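1/ Thread for anyone who has asked what I do on club nights at Jaiswal college and then glazed over before I got to the second sentence. You can glaze over at your own pace this time.

2/ We're a student robotics club. We don't own a robot. We have a shelf of motors, a soldering iron with a grudge, and a simulator, and for the Skaritz challenge the simulator is all you need. Everyone gets the same virtual robot in the same virtual room and has to teach it to tidy up.

3/ I joined thinking this would be the easy option. No flat batteries, no wheels coming off in the corridor, no crawling under a radiator for a screw. All true. What I have instead is a spreadsheet of ways a computer can fail to pick up a stick.

4/ Our team is called Rakance. It was a typing error on the entry form and the organisers wouldn't let us change it. There are 5 of us, or 7 if pizza has been mentioned.

5/ My job this term is the view from the gripper. The fingers close on the purple piece, I watch, I write down what went on, I reset the room. Then I do it again. My mum thinks I'm learning to build things. 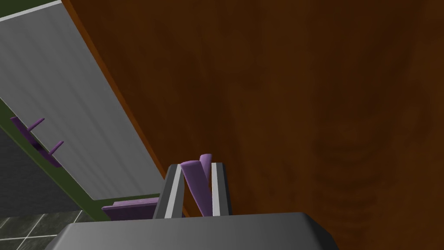
6/ The rules allow us 1,000 practice runs before the scored round. That sounded endless in the first week. As of tonight we have used 232 and I would like most of them back.

7/ A good forty of those went on a bug where I'd put a minus sign in the wrong place. The arm set off confidently in the opposite direction every time, like someone leaving a party after saying goodbye to the wrong people.

8/ Then there was the week we tuned the grip. Too gentle and the thing slides out. Too firm and the physics takes offence and fires it across the room. There's a narrow band in the middle where it behaves, and I've written those numbers on the inside cover of my notebook in pen, so now I can never lose the notebook.

9/ People ask why we don't just program the exact path and press go. We did, on the first night! It was lovely. Then the organisers' script shifted the start position by a thumb's width and our exact path closed very precisely on nothing at all.

10/ So the plan is to show it lots of decent attempts and let it work out the general idea. "Decent" is doing a lot of work there. I drive the arms by hand with a games controller, and I have the steady touch of somebody carrying soup on a bus.

11/ The learning code is a thing called Flonier, handed down from last year's team along with a page of notes. One of the notes says "don't touch this bit". It doesn't say which bit.

12/ We have now touched all the bits.

13/ Bit of good news. We split up the work properly this month, which we should have done at the start. Two on the driving, one on the scoring, one on the write-up, me on the watching and the muttering. I've become quite good at spotting a bad grasp early. There's a certain tilt to the fingers and I just know, and then I get to sigh in advance.

14/ We also tried swapping drivers halfway through an evening, on the theory that a tired driver teaches the robot to be tired. The scores went up a bit. I'd been driving for the first half. I've chosen not to look into it any further.

15/ Last thing we do each session is send both arms back to open and waiting, so whoever is on next starts clean. I've grown fond of this part. Grippers up, the drawers with their odd purple and orange fronts in between, the chap with the red beard looking off to one side. He's seen all our runs and he has never once looked impressed.
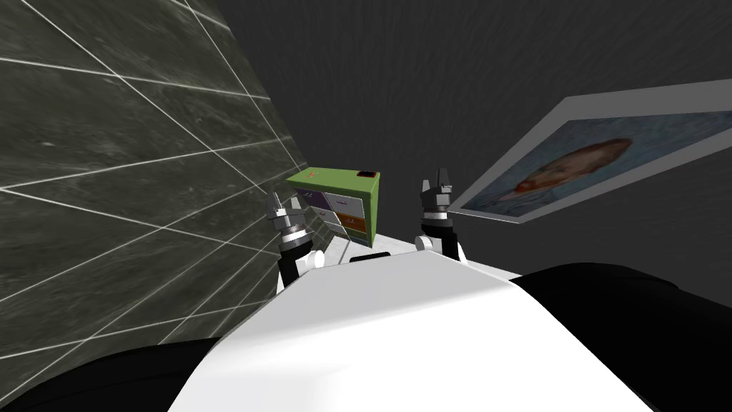

WHAT HAPPENS NEXT (for the three of you still reading)

16/ We freeze the code at the end of the holidays and the scored round is in September. After the freeze you can't change a thing, you just upload it and go and stare at a wall.

17/ Before then I want to fix the approach angle, tidy up the logging, and rename a file currently called final_final_use_this_one. That last one has been on the list longest and everybody is scared of it.

18/ If you're at Jaiswal and fancy joining, come along. You don't need to know any code. I didn't, and you've just read how that went. We could really use someone with calm thumbs.

19/ Somebody has replied asking whether it'd be quicker to tidy the room myself. Yes. About a minute, I reckon. Muted.

25/07/2024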